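Home Help Board > Laundry and Clothes > Folding and Storage

How do you fold polo shirts so the collars stay flat in a drawer?

Posted by tmarrow46
Saturday, July 28, 2018
776 views, 3 replies

My husband switched jobs and now wears a polo shirt every day. We have a lot of them in the house all of a sudden. I fold T-shirts fine, in half lengthwise, sleeves back, then in thirds, and they stack up in the drawer with no trouble. When I do the same thing with the polos the collar gets bent down the middle and there is a crease in it by the time he puts the shirt on. The ones at the bottom of the pile are the worst. The placket also puckers so the buttons sit crooked.

I don't want to hang them. The closet is full and the last batch I hung got those little bumps in the shoulders. The drawer is 4 inches deep on the inside, so I can't stand them up on edge either unless I fold them very small.

They are mostly cotton, a couple are a cotton and polyester mix. I take them out of the dryer right away. I have tried ironing the collars first and it helps for a day or so.

Is there a way to fold them that leaves the collar alone? I have the kitchen table to work on, and the top of the dryer.

Fiona Sutherland
Answered the same day

Stop folding them in half down the middle. That is what is creasing the collar. A polo needs to be folded the way the store does it, with the collar in the center and the sides brought in behind it.

Use the table. The top of a dryer is too small for a men's shirt and part of it ends up hanging off.

1. Button the placket. Do all the buttons, including the top one. You can undo the top one later but it needs to be closed while you fold.

2. Put the shirt on the table face up first and fix the collar. Fold it down along its own line and press it with your hand from the back of the neck out to each point. Pull the placket straight. Smooth the body from the chest out to the side seams and down to the hem. Open the sleeves out to the sides so there isn't a pleat at the armpit. 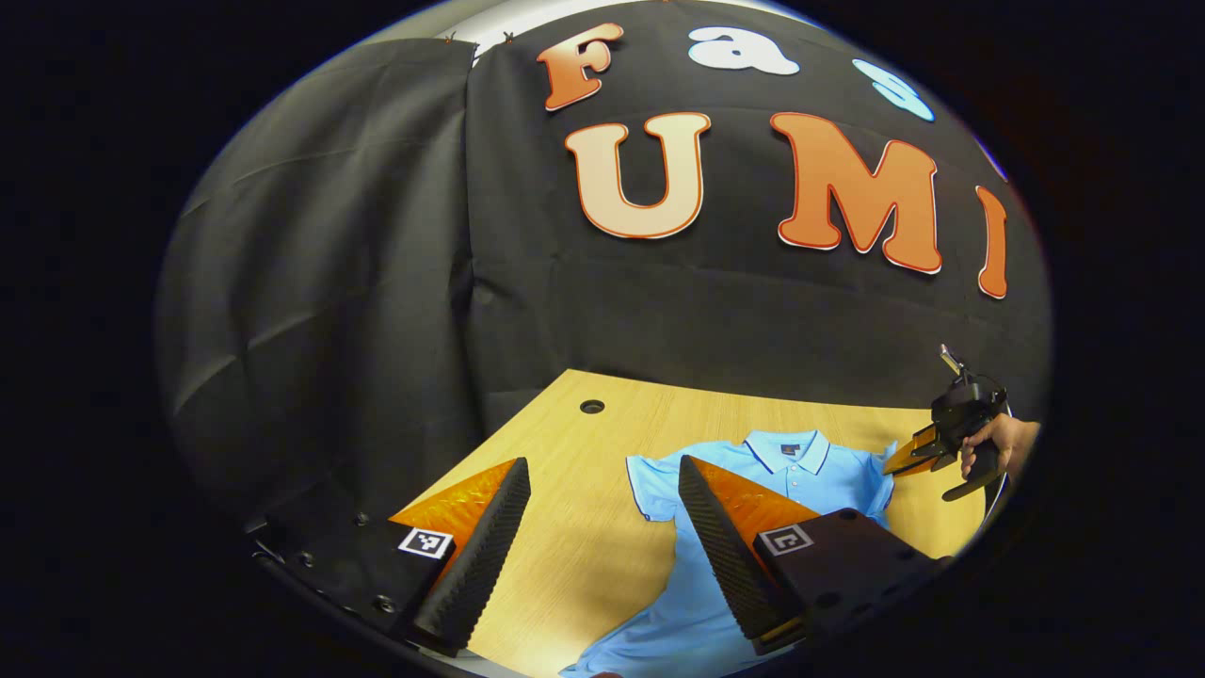

Vija Šimkus wrote back that she never does the face up part. She lays the shirt on its front from the start, reaches under to feel whether the collar is flat, and gets the same result in less time. She also leaves the top button open on the older shirts where the buttonhole has stretched, and says the collar stays closed well enough without it.

That may work if you have done a lot of them. I would still do it face up until you get used to it, because a twisted placket is hard to feel from behind.

3. Pick it up by the shoulder seams and turn it over onto its front. Check that the collar didn't flip up.

4. Bring one side in toward the middle. The fold should start about halfway along the shoulder, outside the collar, and run straight down to the hem. Lay the sleeve back so it points down along the fold you just made. Do the other side the same way.

5. Fold the hem up a couple of inches, then fold the bottom half up to the base of the collar. For your drawer I would do it in thirds instead. Turn it over.

When you stack them, alternate. First one with the collar toward the front of the drawer, next one with the collar toward the back. The collars are the thick part, and if they are all at the same end the pile leans and the bottom ones get crushed. Don't go over five in a pile.

brackenhill60
Answered two days later

just roll them. been rolling mine for years, drawer, suitcase, whatever. collar gets a little curl in it but it drops out when you wear it

tmarrow46
Reply from the original poster

Thanks. I did nine of them this morning the way Fiona says and it does make a tidy stack. Folding in thirds they fit the drawer with room on top. I had been skipping the buttons completely, so that was probably half of it. Rolling I tried before and the collar came out worse, but his have a fairly stiff collar and maybe yours are softer.

One thing I would add for anybody with big sizes. On an XL the sleeves come past the opposite fold when you lay them across, so they have to be turned down or doubled back or they stick out the side.

Vija, I tried it face down from the start on the last two. One was fine and one had the placket folded under.

Fiona Sutherland
Reply

Glad it fit. If the collars on the older ones still won't lie flat, dampen them with your fingers before step 2 and let them dry on the table before you fold. Don't put them in the drawer damp.

Related threads
Sweaters in a shallow drawer
Getting hanger bumps out of knit shirts
Do drawer dividers work for men's shirts?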